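Kernwood Shared Workshop — members' discussion list
Subject: Re: Arm bench, mounting plate and simulation model
From: Margarida Nogueira

Dear members,

Thank you to those who replied to last month's notice regarding the arm bench. I am answering the message below on the list because several of the points affect everyone who intends to book time on the arm once it is in service.

> Before we drill anything into the Sirkura bench I would like to see
> the layout agreed in the simulator. My concerns are these. First, the
> plate was drawn square to the bench edge in the May sketch, and I
> understand it has since been turned. Second, I do not see how a person
> standing at the bench is meant to reach the stop button if the elbow
> swings out over the front. Third, who is keeping the model up to date?
> The copy I downloaded would not load at all.
>
> I would also ask that the plate not be fixed with wood screws. We had
> that argument over the drill press and I should prefer not to have it
> again.

On the first point, the writer is correct. The plate has been turned so that one corner points toward the far edge of the table. This was done at the request of the Bettencourt group, who will be the first to use the bench and who need the cable connector on the base to remain accessible. The May sketch has been withdrawn. Please discard any printed copies, including the one pinned beside the laser cutter.

On the second point, the stop button will be moved to the wall side and mounted on its own bracket. A second button will be wired in series at the opposite end. Neither button is represented in the simulation, and members should not take the model as a guide to their location. The arm's working speed will also be limited in the controller for the first 6 weeks, and that limit will not be lifted for individual bookings.

On the third point, I am keeping the model. The loading fault came from a missing mesh folder and has been corrected. Members who downloaded the file before Wednesday should replace it. The Zorel viewer will open it without further settings; other viewers may need the floor texture to be assigned by hand.

The plate will be fixed with through bolts and large washers under the top. Wood screws will not be used. The cost of the bolts, washers and both brackets is roughly $295, which has been approved from the equipment budget. The tabletop is 35 mm thick at the fixing points, and members cutting spacers should work to that figure and not to the one printed on the old drawing.

One matter remains open. In the current pose the elbow and wrist are folded close together, and the reach toward the wall has not yet been checked against the joint limits. I would be grateful if a member with experience of the planner would run this check and post the results to the list before drilling begins.

The rest of this message gives the current layout, followed by the steps for the installation day.

1. Current layout, as rendered from the corrected model

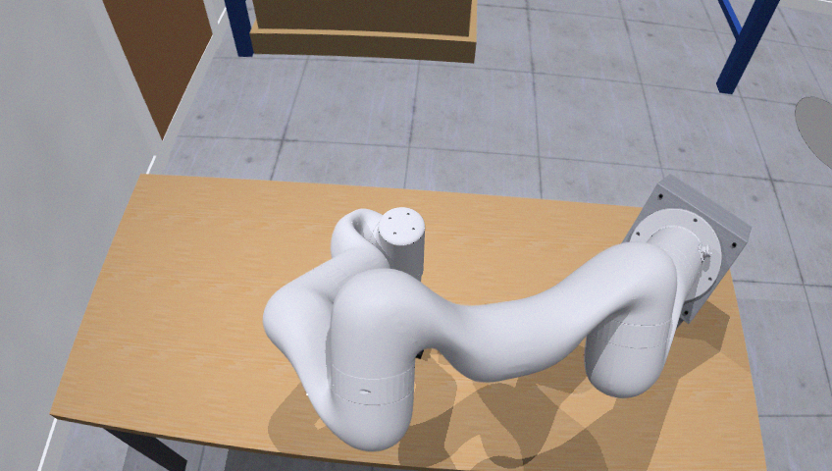 2. Installation day

The bench will be closed to other work from 9 a.m. until the bolts have been tightened and checked. Two members are needed to hold the arm while the base is lowered onto the plate. Please reply to me directly if you are able to help, and state whether you have completed the lifting induction.

Power will not be connected on the same day. A separate notice will be sent for first power-up, and attendance at that session will be limited to members who have signed the revised bench rules.

Sincerely,

Margarida Nogueira
Equipment Coordinator
Kernwood Shared Workshop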